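Lunevico Gingham Bedding – Green and White

Duvet cover, flat sheet and pillowcases, sold separately or as a bundle

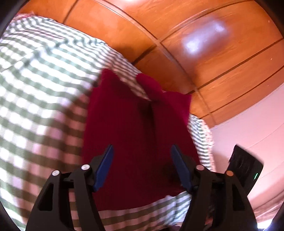

The Lunevico gingham has been in our range longer than any other check. It is a small, even square in pale green and white, and both sides of the duvet cover carry the same pattern, so it can be turned over between washes.

The cloth is a plain-weave cotton with a soft finish. It feels a little crisp out of the packet and relaxes after the first few washes. It will crease if left in the dryer. Take it out while slightly damp and smooth it over the bed, and most people won't need an iron.

Pale green goes well with cream, natural wood and dark reds. If you keep wine-colored towels or blankets on the bed, wash them separately until the dye has settled – the white squares will pick up color from a new dark textile.

Details
Fabric: 100% cotton
Closure: buttons at the foot, 6 on the twin and full sizes
Pillowcases: envelope back, packed in sets of 2
Wash: warm, with similar colors
Dry: tumble low or line dry
Bleach: do not use
Item number: 236

Matching items
The Desten blanket and the Cervantes throw are both cut to fit over this cover. Fabric by the yard is available for curtains and cushions – write to Yesenia Bermúdez in the sales office for a swatch.

Unwashed items in their original packaging can be returned for an exchange or refund.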